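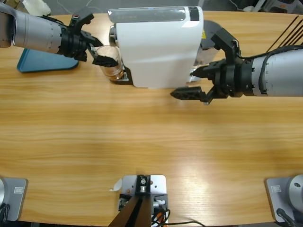
Kaffee besteht fast nur aus Wasser. Der Rest sind Farbe, Duft und Geschmack, und die stecken in den gerösteten Bohnen. Damit sie ins Wasser kommen, muss das Wasser heiß sein und durch das Kaffeepulver laufen. Das erledigt in vielen Küchen eine kleine Maschine. Auf dem Tisch steht so ein weißes Gerät mit einem durchscheinenden Tank, und in dem Glas an seiner Seite ist eine bräunliche Flüssigkeit zu sehen. Ein Glas eignet sich gut zum Zuschauen, denn in einer Tasse aus Porzellan sieht man von der Seite gar nichts.

## Der Wassertank

Im Tank wartet das Wasser. Es kommt kalt aus dem Leitung­shahn hinein, und bei den meisten Maschinen kann man den Tank zum Füllen abnehmen. Er ist durchsichtig, damit man sieht, wie viel noch da ist. Manche Tanks haben Striche wie ein Messbecher. Der oberste Strich bedeutet: Mehr soll nicht hinein.

Unten im Tank sitzt oft ein Ventil. Das ist eine kleine Tür für Wasser. Nimmt man den Tank ab, drückt eine Feder die Tür zu, und es tropft kaum etwas heraus. Setzt man ihn wieder ein, geht sie auf.
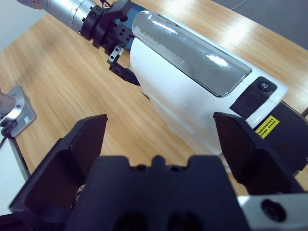 ## Die Pumpe

Wenn jemand auf den Knopf drückt, fängt die Maschine an zu brummen. Das ist die Pumpe. Sie saugt Wasser aus dem Tank und schiebt es durch einen dünnen Schlauch. In vielen Maschinen bewegt sich dafür ein kleiner Kolben sehr schnell hin und her, 3000-mal in der Minute. So schnell kann niemand klatschen.

## Die Heizung

Hinter der Pumpe fließt das Wasser durch ein Metallstück, das mit Strom heiß gemacht wird. Weil immer nur wenig Wasser durchläuft, geht das Erhitzen schnell. Bimla Mittal hat für diesen Text an ihrer Maschine die Zeit gestoppt: Nach 26 Sekunden war sie bereit. Ein Topf auf dem Herd braucht länger.

Strom bekommt die Heizung über das Kabel. Wasser und Strom vertragen sich schlecht, deshalb wird vor dem Putzen der Stecker gezogen.

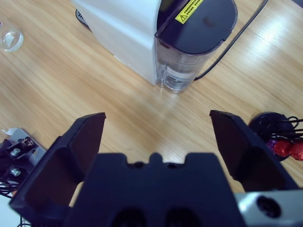
Auch nach dem Ausschalten bleibt das Metall im Inneren noch eine Weile heiß. Wer wissen will, wie es dort aussieht, schaut sich lieber eine Zeichnung an und lässt das Gehäuse zu.

## Die Kapsel

Bei einer Kapselmaschine ist das Kaffeepulver in einem kleinen Becher verpackt. Klappt man die Maschine zu, stechen Spitzen Löcher in die Kapsel. Auf der einen Seite wird das heiße Wasser hineingedrückt, auf der anderen läuft der Kaffee heraus. Das Pulver bleibt in der Kapsel, so wie Teeblätter im Beutel.

## Zum Ausprobieren

Mit Kaffee muss man dafür nicht hantieren. Ihr braucht 2 Gläser und 2 Teebeutel mit Früchtetee.

1. Füllt ein Glas mit kaltem Wasser.
2. Lasst einen Erwachsenen warmes Wasser in das andere gießen.
3. Hängt gleichzeitig in jedes Glas einen Beutel.
4. Schaut nach einer Minute nach, welches Wasser dunkler ist.

Schreibt auf, was ihr seht, und wiederholt den Versuch mit einer anderen Teesorte.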